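May, late, kitchen table

Budget draft went to Farzana at four and came back at twenty past, which I take as a bad sign. Nobody reads seven pages in twenty minutes unless they skip straight to the total. She had circled one line in red, the spare wrist bearing, and written "is this a want or a need" beside it. It is a need. It will become a want the moment she approves it, because that is how spares work.

The Menthorpe quote is the real trouble. They have put the new gripper at a price I can live with and then attached a mounting kit, a cable, a license for the cable (I read that twice) and 135 dollars for "handling." Kadden is cheaper on paper and wants the money up front. Piyumi likes Kadden. Piyumi also liked the Rollato cart, which steers like a drunk cow and now holds our coats.

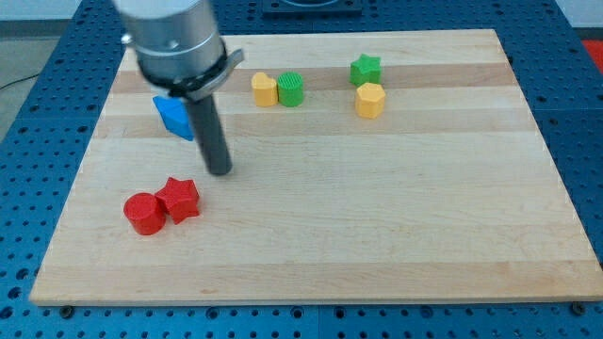
Fingers or suction, then, and I have to pick by the end of the month. Aatos says two fingers will do anything we need and he would like to stop talking about it. I would like that too. The plain rod has been fine for pushing things about, and pushing is cheap, but the proposal says pick and place and somebody at Marikar will have read it. A cup would sit nicely on top of the red cylinder. I am less sure of the little green one with the ridged top, where I can hear the air leaking already, and the points on the stars leave fingers not much to agree on. Purificación suggests buying both and a quick-change plate. She has never had to face Farzana over a red pen.

Asked Parveen what the plate costs. 983, before tax. She said it kindly, the way a vet does.

So tonight's version: fingers now, plate in the fall, suction if there is anything left – there won't be. The bearing stays in. I moved it to page five under "safety," where it looks very serious, and I cut the second camera mount to make room for it. Piyumi will notice by lunch.

Must ask Menthorpe what handling is. Also whether we can decline to be handled.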